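Do bell pads wear out this fast?

Olari
Our side dances in bell pads and we lose bells every time we're out. The seller says one set should last 10 seasons. I doubt it. Ours are in their second. Is it the leather or the stitching?

Mestari
Probably the stitching. I wouldn't believe any seller who quotes you seasons, as a side that dances on tarmac all summer isn't the same as one that does a fete and goes home. Sew them on with waxed thread and knot each bell separately.
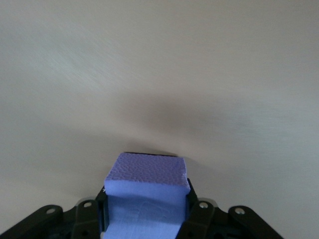
Page 21

Flevow
Waxed thread gets recommended for everything. I tried it and still lost bells. Split rings worked better for me, though they do rattle.

La
we just use cable ties. ugly but fine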